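Protokoll vom Treffen des Nachbarschaftsgartens Tuststead, 18.07.2025

So, ich hab diesmal wieder mitgeschrieben, weil sich beim Thema Protokoll alle plötzlich sehr für ihre Schuhe interessiert haben. Wer etwas anders in Erinnerung hat: bitte bis zum nächsten Treffen melden, dann bessere ich nach.

Da waren wir zu 16, also eine richtig volle Runde für einen Sommerabend! Darren Sedgwick hat die Leitung übernommen, ich das Schreiben.

1. Letztes Protokoll
Das vom Mai ist durch, mit einer Korrektur: Die Himbeeren kommen an den Zaun Richtung Clitow und nicht an den Kompost. Mein Fehler, hab ich geändert.

2. Wasser
Der längste Punkt des Abends, und ich gebe zu, ich habe zwischendurch den Faden verloren. Die zweite Regentonne hat einen Riss knapp über dem Hahn, und zwar genau da, wo man mit Flickzeug schlecht hinkommt. Darren hat bei Cropper nach einer neuen gefragt, die wollen 193 Euro, geliefert. Das fanden mehrere ganz schön happig (ich auch). Gegenvorschlag war, die Tonne noch mal abzudichten und dafür lieber einen längeren Schlauch zu kaufen. Nach einigem Hin und Her haben wir abgestimmt: neue Tonne, 11 dafür, vier dagegen, einmal Enthaltung. Die alte bleibt als Laubsammler stehen. Darren bestellt.

Gegossen wird weiterhin nach Liste. Bitte, bitte tragt euch wirklich ein, auch wenn ihr sowieso jeden Abend da seid. Zweimal ist jetzt dasselbe Beet doppelt gegossen worden und die Bohnen hinten haben gar nichts abbekommen.

3. Schnecken
Ach ja. Bierfallen wollen wir nicht mehr, die haben bloß Schnecken von nebenan angelockt. Absammeln am Abend geht am besten, darüber waren wir uns schnell einig, nur über die Uhrzeit nicht. Schafwolle um den Salat wird an einem Beet ausprobiert, ich stelle meins zur Verfügung.

4. Tauschtag mit Comine
Die Gartengruppe aus Comine möchte im Herbst wieder Saatgut und Stauden mit uns tauschen. Allgemeine Freude! Wir nehmen 24 Töpfe Storchschnabel mit, die sind schon geteilt und angewachsen, dazu alles an Samen, was bis dahin trocken ist. Für Tütchen, Etiketten und Kuchenzutaten haben wir 100 Euro freigegeben. Beim Geschirr gab es Diskussionen: Pappteller wie letztes Mal oder bringt jeder seinen eigenen Teller mit?

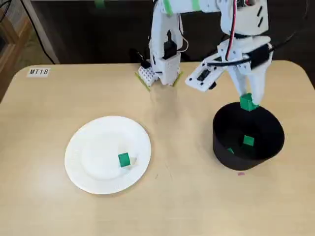
Sabine wandte ein, dass beim letzten Tauschtag die Hälfte der Gäste spontan gekommen sei und mit dem Kuchen auf der Hand dastand, ein paar Pappteller sollten wir also auf jeden Fall dahaben. Dem haben sich die meisten angeschlossen. Also: eigener Teller, wer dran denkt, und ein Stapel Pappe für den Rest. Kuchenliste hängt ab sofort im Schuppen, ich hab mich schon für Zwetschge eingetragen, Finger weg!

5. Verschiedenes
Die gute Rosenschere fehlt immer noch. Falls sie bei jemandem zu Hause liegt, einfach wieder an den Haken hängen, da fragt keiner nach.
Das Vorhängeschloss am Tor klemmt, ein Tropfen Öl hat im Frühjahr geholfen, Darren kümmert sich.
Zucchini sind zu verschenken, sie liegen in der Kiste neben der Bank. Nehmt welche mit. Nehmt viele mit.

Den nächsten Termin geben wir über den Verteiler bekannt, sobald die Urlaube geklärt sind.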